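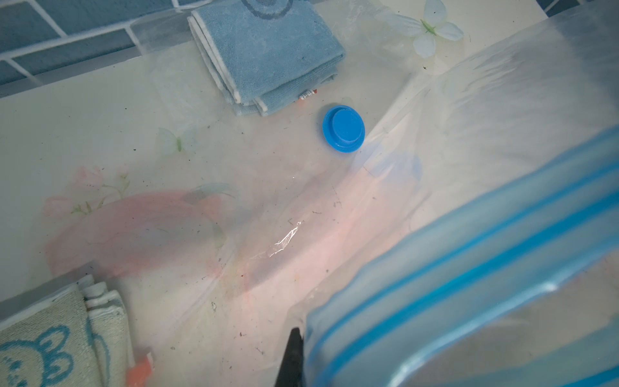

July, 6 a.m.

Humidity in the back bedroom was 3 points higher than in the hall when I got up, with the door closed all night and the window shut. I opened the window, waited for the reading to settle, and it dropped to match the hall. So the moisture is coming from inside the room and is not seeping through the outside wall, at least at this hour. I had suspected the wall for most of the spring and wrote as much in this diary. I withdraw it.

Source unknown. Candidates are the carpet underlay, the old wardrobe, and the pipe that runs behind the baseboard to the radiator. The pipe is the one I least want it to be.

Moved the sensor from the shelf to the floor by the wardrobe. I will leave it there until tonight. The sensor is slow to respond and should not be read in the first half hour after a move, a point I have written down before and ignored before.

9 a.m.

Linen closet. I took everything out and sorted it by weight and by how often it gets used. Result: the bath towels in daily rotation stay in the hall, the spare set goes into a vacuum bag, and the wool blankets get their own bag with nothing else in it. Wool should not be kept under full compression for a whole season. I let it down partway and accept the extra volume.

Procedure for towels, for my own reference next year. Wash without softener. Dry fully, then leave them flat in a room with moving air for several hours more, as the hems hold water longer than the middle. Fold to the width of the bag, not the width of the shelf. Keep the folds away from the valve, or fabric gets drawn up against it and the flow stops while there is still air in the corners. Wipe the zip track with a dry cloth before closing. Close it in one direction, then run the slider back the other way.
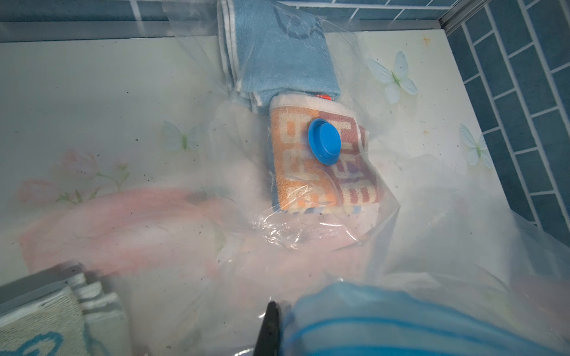 The closet shelf is made of slats, and the lower slats are bowed. I turned them over. They will bow the other way in time, and by then I may have replaced them. Screws on the left bracket were loose and took half a turn each. The right bracket was fine.

I checked the closet corners with a flashlight for spotting on the paint. None at the back. A faint gray line near the floor on the hinge side, which came off with a damp cloth and did not smell of anything. Marked the place with a pencil tick so I can tell whether it returns.

Noon

Samah El-Sayed called about the dehumidifier she is giving up. It is a Dresico, the small model, rated at 800 milliliters a day. That rating will be for a warm, wet room, and I would expect much less from it in ours. She says hers in Cotia ran all through the rainy months and never filled past the halfway mark, though she also says she kept the kitchen door open, so the figure tells me little. I said I would collect it. She wants nothing for it except the return of her ladder, which I have had since last year.

We talked for a while about the Drultgate apartment. The landlord there has agreed to vent the dryer outdoors. I asked what diameter of duct and she did not know. It matters. A long run of narrow duct with two bends in it will collect lint at the first bend and leave the wet air in the hallway.

Lunch was rice and the rest of the beans.

4 p.m. 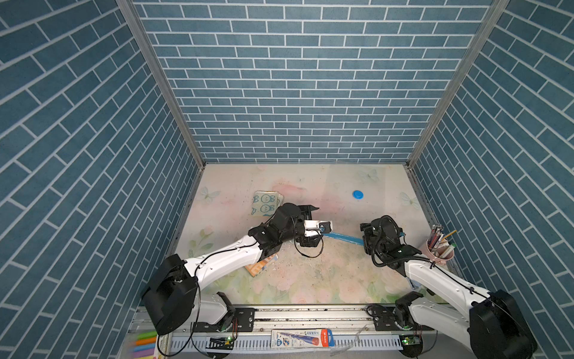 Floor reading by the wardrobe is 7 points above the hall. Too large a gap to blame on the sensor. I pulled the wardrobe forward and felt along the baseboard. The paint is sound and the wood is dry to the touch. The carpet behind the wardrobe is cooler than the rest and slightly stiff. That points to the underlay, or to whatever is beneath it.

I did not lift the carpet today. It is tacked along that edge and I have no stretcher to put it back with. The hardware store may rent one. In the meantime the wardrobe stays a hand's width off the wall, with the bottom drawer out so air can pass under it.

Turned off the radiator supply at the valve and noted the system pressure. If the pressure holds with that branch closed and falls with it open, the pipe is the answer and I will have to call someone.

10 p.m.

Pressure unchanged. Too early to mean anything.

Window in the back bedroom left open on the first notch — no rain forecast. Sensor still on the floor. Ladder is by the front door so I do not forget it.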